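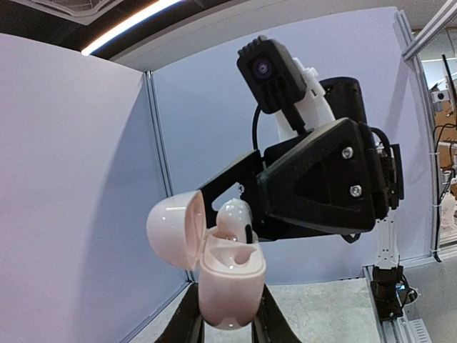 How Do You Shop for a Robot?

Say you got a robot for your birthday. Lucky you! Now, what's it going to pick up? And with what? A robot arm usually comes with nothing on the end, like a sleeve with no hand in it. You buy the hand separately, and robot people call it a gripper.

I help plan what our workshop buys, so I spend a lot of my day making lists (I love lists). Last October I had $2,000 for new parts. Sounds like a fortune, right? I thought so too, until I started adding.

First I wanted two grippers, because some jobs need one hand to hold a thing still and another to do the fiddly part. Think of getting an earbud in or out of its little case. Try it with one hand behind your back! The pair I picked, from a company called Pakari, cost $587. Then came a small camera so the robot could see up close, and that was $100. Then screws, cables and brackets for another $71.

Grab a pencil and add those up. I got $758, which left me $1,242. Hooray, time for snacks?

Nope. My friend Kimutai Okoth looked over my list and asked, "What happens when a finger breaks?" Oops. Gripper fingers wear down the way your sneakers do, so I put spare ones on the list. I saved some money for lights too, since a camera has trouble in the dark, same as you.

If you want to try this yourself, choose one job, like putting away crayons. Write down everything your robot would need for it. Then go back and look for whatever you forgot. I always forget the cables.

Updated 7/19/23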